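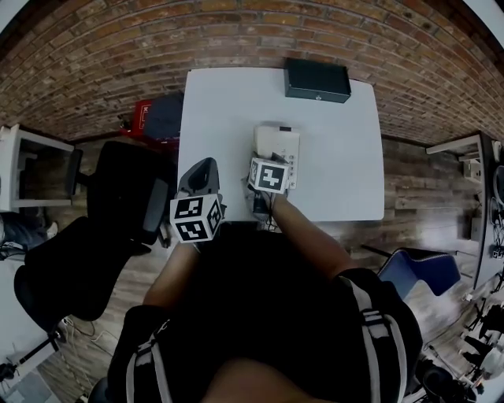
June
By Ramiro Esteban

The Pikach building in Jolcombe has 143 window openings, and Villanueva has had a trowel in the joints beside most of them. The former thread mill is now let as offices and small workrooms, with the brick left bare on the inside of nearly every floor. Villanueva's firm has held the masonry contract there for 10 years. I met him in the loading bay to talk about mortar, which tenants rarely ask about until some of it lands on the carpet.

The mill was built with a soft red brick, fired unevenly, and laid in lime. At some point before the conversion, large areas were repointed in a hard gray cement mix. Most of the present work consists of taking that out.

"The cement itself is in good condition," Villanueva said. "You can hit it. What has gone is the brick around it. You look along the wall and the joints stand proud and the faces have dropped back, and people take that for age. It's a drainage fault."

He described the mechanism in the order he gives it to new hires. Rain enters a solid wall through the brick and through the joints, and it has to leave again by evaporation. In a lime-built wall the joint is the more permeable path, so the moisture and the salts it carries come out there. The mortar decays slowly and is replaced. With a dense joint the path is reversed. Water leaves through the brick face, the salts crystallize just behind the surface, and the face comes away in flakes. Frost does the same work faster on the north side.

"A joint is supposed to be the part you throw away," he said. "You expect to come back for it."

I asked how he tells the two mortars apart where both have weathered to the same color. He scrapes with a key first. Lime mortar powders under moderate pressure and usually shows small white lumps of unmixed lime. Cement resists the key and breaks in angular pieces. If the answer matters for a specification, he sends a sample out to have the binder dissolved and the sand graded, and he keeps the sand.

The sand interests him more than the binder does. He matches it by sieve, then by color, with the sample wetted and dried. The original builders in Jolcombe seem to have used a coarse river sand with a fair amount of grit in it. Modern bagged sand is finer and more uniform, and a mix made with it shrinks more as it cures.

"Somebody gives me a color chip and says match that. The chip is the surface. Sixty winters of dirt is on the surface. I break the joint open and match the inside, and then for a year they tell me it's too light."

For most of the mill he uses a natural hydraulic lime sold as Flirota, mixed with 2 parts sand to one of lime on exposed parapets and leaner on sheltered walls. He was careful to say that the ratio is for this building and this sand. He measures by volume in a gauging box and does not allow shovels to be counted, a shovel of damp sand being a different quantity from a shovel of dry.

Removal is the slow part. The firm permits a grinder only along the center of bed joints that are wide enough to take the blade with clearance on both sides. Vertical joints are cut by hand with a plugging chisel. Overrun at the top of a vertical joint, where the blade nicks the brick above, is the defect he looks for first on other people's work.

"You can read a whole job from that," he said. "If the corners are notched, I already know how deep they went. They went shallow. It's always the same crew that does both."

The depth he asks for is at least twice the width of the joint, with a square back. A joint cut in a V holds the new mortar badly and sheds it within a few seasons. The cut is brushed, flushed with water from the top down, and left until the surface is damp with no standing film. Dry brick pulls the water out of fresh lime before it can set. Saturated brick gives no suction, and the mortar slides.

Filling is done in layers, each pressed back with an iron the width of the joint. The finish at the mill is slightly recessed and then beaten with a stiff brush once it has firmed up, which opens the texture and brings the grit forward. Timing depends on the day. In warm wind it may be ready the same afternoon – in a wet spring it may need to stand overnight.

Then it has to be kept damp. The firm hangs burlap over the work and wets it morning and evening. Villanueva will not start exterior lime work below 41 degrees Fahrenheit, and if the overnight forecast goes to 32 he covers what is already in. Freezing before the set has advanced destroys the joint through its whole depth, and the damage may not show until the face is touched.

Interior walls are a separate question. They take no rain, and much of the repointing requested by tenants is cosmetic. Sanding mortar onto the floor is a nuisance, he agreed, but a light brushing and a vacuum will usually deal with it. He advises against clear sealers. A film on the inner face of a solid wall closes one of the two surfaces it dries from, and he has removed several coats of it from the stair tower at the owner's expense.

"They want it shiny, or they want it to stop shedding. I say put the desk a few inches out from the wall. That's a cheaper product."

On curved sections, of which the mill has several, the vertical joints are wedge-shaped, tight on the inside of the curve and wider on the outside. Few tools fit the tight side. He grinds down old hacksaw blades for it and replaces them often.

The current phase takes in the east elevation and the base of the chimney, where the cement pointing is thickest. Villanueva expects to find the brick behind it worse than the survey suggests. Replacement units have been set aside from a demolished boiler house on the same site, and he has been turning them to find the unweathered face. Work stops in the fall when the nights turn cold, and the burlap goes back to the loft.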